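# Vakmont Standing Coat Rack

**Six hooks, one pole, a heavy foot. Made by Birhane.**

A coat rack has one job, and most of them fail at it sometime in the first winter. They lean. They walk across the floor. They fall over at two in the morning with the sound of somebody breaking in, and you go downstairs holding a shoe. The Vakmont was designed by people who had gone downstairs holding a shoe.

It's a steel pole with six steel hooks at the top and a cast iron disk at the bottom. We have tried to make that sound more exciting for the catalog and given up.

## What you get

- Pole, in two halves that screw together
- Hook ring, with six hooks already fitted
- Cast iron base
- Felt ring for the underside of the base, self-adhesive, with a spare
- Hex key (you already own eleven, and now you own twelve)
- One sheet of instructions, printed on one side

## Dimensions

| | |
|---|---|
| Height, assembled | 1,980 mm |
| Base diameter | 570 mm |
| Carton length | 1,203 mm |
| Hooks | 6 |
| Pole | Steel tube, powder coated |
| Base | Cast iron, powder coated |
| Colors | Gunmetal, Chalk, Moss |

Yes, it's in millimeters. The drawings are in millimeters, the foundry works in millimeters, and the one time we converted everything to inches for a brochure we ended up selling a coat rack that was, on paper, shorter than its own box. Hold a tape measure to your wall before you order. If you have a sloped ceiling, hold it up twice.

## The base

Everything good about this rack is in the base, and it's also everything people complain about.

The earlier version stood on four splayed legs. It looked elegant and took up a lot of floor that was already spoken for by boots. Worse, it was steady in four directions and a gambler in all the others. If you hung a wet wool overcoat between two of the legs and nothing opposite, the pole would think it over for a while and then go.

A round base doesn't have a weak side. You can put every coat you own on one hook, which is how coat racks are used in any house with a teenager, and it will stay up. We test this with sandbags in canvas totes. Man-lok Huang, who runs the test bench, loads one hook until something gives, and so far the thing that gives has been the tote.

The price of all this is that the base is heavy. Please don't lift the carton alone. Please don't ask the delivery driver whether it contains an anvil, either. They've heard it.

The felt ring goes on after you have decided where the rack lives. With the felt on, it will slide on wood or tile if you push low on the pole with both hands. Pushing high on the pole gets you a hug from a coat rack.

## The hooks

Each hook is a single piece of bent steel rod with a ball at the end. The ball is there for the coat's sake. A sharp hook will find the one thin place in a lining and work on it all season.

The hooks are spaced evenly around the ring and stagger up and down, so a hat can sit above a jacket without being worn by it. You can remove any of them with the hex key. Some people take out the one that faces the wall. Some people take out the one that faces the door, after an incident. The holes are covered by a small cap, sold separately, for which we apologize. It costs less than the envelope it comes in.

What the hooks are good for:

- Coats, including the long ones
- Bags, up to the point where you should be asking what's in there
- Umbrellas with a loop or a crook
- Dog leashes

What they are less good for:

- Bicycle helmets, which swing
- Wide wooden hangers, which hit the neighbors
- Children

## Putting it together

1. Lay the base on something soft, upside down, and check that the threaded stud is seated flat.
2. Turn it over. Screw the lower half of the pole onto the stud by hand until it stops.
3. Screw the upper half onto the lower half. There's a thin line where they meet. It doesn't vanish when you tighten it, and trying harder will only hurt your wrists.
4. Drop the hook ring over the top and tighten the set screw.
5. Stand back. Hang one coat on it. Feel pleased.

If the pole leans after step 3, the stud isn't seated. Take it apart and look for grit in the thread. Every call we have had about a leaning Vakmont has been grit, apart from one, which was a leaning house.

## Finishes

Chalk is off-white and shows everything. It's our bestseller. We have stopped trying to understand this and simply keep more of it on the shelf.

Moss is a dark, slightly brown green. In a dim hallway it reads as black, so you may as well pick it for your own private satisfaction.

Gunmetal is the one we'd take home, and the one that's hardest to show on a color card.

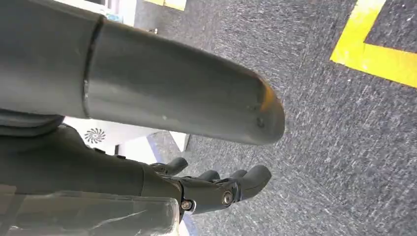

A color card is flat and a coat rack is round, and the trouble starts there. Moss and Chalk look much the same on a tube as they do on a card. Gunmetal doesn't. Look at how the big gray cylinder picks up a soft highlight along the top while its underside goes a good deal darker; a matte gray pole does that too, and in a hallway with a window at one end you'll see two or three grays at any time of day. Note the small scuffs by the rounded tip as well. The end of a thing is where it meets the world, and on our rack that means the hook balls and the rim of the base, which will be kicked by everyone who has ever been in a hurry. Order the touch-up pen with the rack. You won't order it later.

The pen is made for us by Riditz and comes in all three colors. Shake it for longer than you think you need to, dab, and walk away. Two thin coats are better than one thick one. It dries slightly glossier than the powder coat and settles down after some handling.

## On carpet

The Vakmont stands perfectly well on carpet, with two notes.

Leave the felt ring off. Felt on carpet does nothing except collect hair. And expect a dent. A heavy iron disk leaves a circle, and when you move the rack the circle stays behind for a while, like a very modest crop formation. An ice cube left to melt in the dent, followed by a fingernail, brings most piles back. On a deep shag you may need several ice cubes and a relaxed attitude.

If the floor under the carpet is uneven, the pole will tell on it. Rotate the base a quarter turn at a time until it looks straight, or hang the heaviest coat on the uphill side like the rest of us.

## Compared with the Rikora

We also sell the Rikora, which is the same hook ring on a wall bracket, and people write to ask which one they want.

Get the Rikora if you have a wall you're allowed to drill and you know where the studs are. It takes up no floor, can't fall over, and costs a good deal less to ship. It's the more sensible product, and we'd be out of the foundry business if everyone bought it.

Get the Vakmont if you rent, if your walls are crumbly, if you like to move furniture around when you're upset, or if the only free spot is a corner. It needs a little room behind it for the coats to hang. Coats are thicker than the drawings allow.

## Care

Wipe with a damp cloth. Dry it after. Skip anything that calls itself a cream cleanser, which is sand with good manners.

Once a year, take the coats off, all of them, including the one that belongs to a guest from a previous administration, and give each half of the pole a quarter turn clockwise. They loosen slightly with use. If yours hasn't loosened, you have fewer coats than our other customers and we admire you.

Salt from winter boots is the one thing that gets through powder coat in the end. If you keep boots on the base (everyone keeps boots on the base), rinse the iron in May and let it dry before the felt goes back on.

## Spares

| Part | Notes |
|---|---|
| Hook, single | State color |
| Hook ring | Comes with set screw |
| Hole cap | See apology above |
| Felt ring | Pair |
| Pole, upper half | Fits all Vakmont racks with the round base |
| Pole, lower half | As above |
| Touch-up pen | State color |

We no longer have parts for the four-legged version. We did keep one leg. It props the stockroom door.

## Shipping and returns

The rack ships in two cartons: a long light one and a short one you'll remember. They're supposed to travel together. When they don't, the light one arrives first, and for a day or so you own a very tall stick. Wait for the base before you write to us.

Returns are accepted within 30 days if the rack is clean and in its original cartons. We've yet to see anyone fold the inner cardboard back the way it came, and we won't hold it against you.

Questions go to Shewit Worku in customer service, through the contact form. Please include your order number, the color, and, if the question is whether it will fit, the height of your ceiling.

*Page last checked March 12, 2020. Moss is back in stock.*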